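Setting up the Ernetti cell for tower strip-down

Applies to the Nestel bench, revised January 2019.

Lay the tower on its side on the ribbed table, side panel off and open side up. Set the plastic fixture beyond the left edge of the case and leave space for the bracket once it is off. Open the socket frame before the arms are enabled. 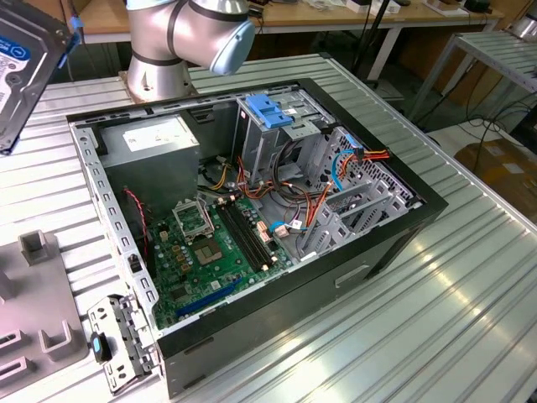
Tower on the bench, socket frame raised, hard disk held at upper left.

Teach the approach point above the drive cage first, then the one above the cables. Keep the fingers pointing down at both. Run each move at low speed 2 times and save it under the case model name. Do not copy points from another case model; the cage height differs.

Check finger zero every 208 cycles. Clean the pads at 1,000 and replace them at 2,304. After a pad change, teach both points again.

If the gripper snags a cable, stop the cell, open the fingers by hand control and back off straight up.

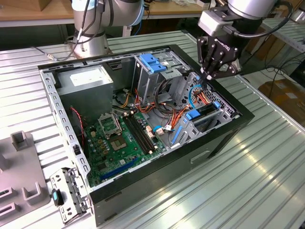

Wunderstead: We had to drop the closing force after new pads went on, otherwise the SATA plugs got marked. Worth adding to the pad change step.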